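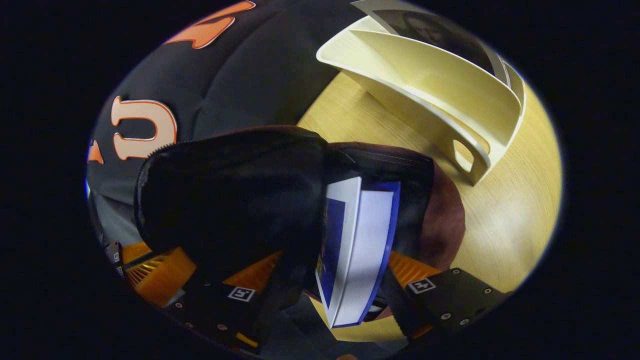
3.2 Objects and Sorting Procedure

The literature on tabletop tidying has a weakness for clean categories. Garrido's inventory scheme, still the usual starting point, gives every household object one home and one label, and it works very well in households that own mostly spoons. Our tables were less cooperative. The 11 tables in the Bistitz set held things that contain other things, things that prop up other things, and a great deal of paper with no stated ambitions.

We therefore sorted by what an object does for its neighbors. Containers were soft (pouches, bags) or rigid (boxes, tins). Supports were anything that kept a second object upright or off the table. Flat goods were cards, booklets, photographs and printed sheets. Ground covers were mats, disks and cloths, which people buy to protect a table and then protect with more objects. Everything else went into a class we had hoped to keep small.

Figure 3. Objects from one Bistitz table. A black zippered pouch (soft container) with a blue-bordered booklet or card (flat goods) against its side; a cream-white plastic holder (support) with a dark gray photo card or printed sheet tucked into it; a maroon-red mat or disk (ground cover) on the wooden tabletop.

Across the full set we logged 1825 objects, of which 1803 could be placed in one of the four main classes by both coders working separately. The remaining 22 were discussed at a length the authors would prefer not to report. Most were items that changed class depending on who had last used them. A tin with a card leaning on it is a container until the card matters more than the tin, at which point it becomes a support, and the coders become tired.

Flat goods made up 447 of the placed objects and caused most of the trouble during packing. Participants put soft containers away first and without hesitation, apparently on the principle that a zipper settles the matter. Cards and booklets were picked up, read, moved a short distance and put down again. We call this lateral tidying. It leaves the table looking attended to and exactly as full as before.

The Kalatmont protocol treats a leaning card as part of whatever it leans on. We did not follow it here – a booklet resting on a pouch is rarely meant to travel with the pouch, whatever the two look like together. Supports were handled the other way: a holder and its card were logged as two objects but one placement, as in the Lidus tables, so that the counts in Section 4 can be compared with theirs.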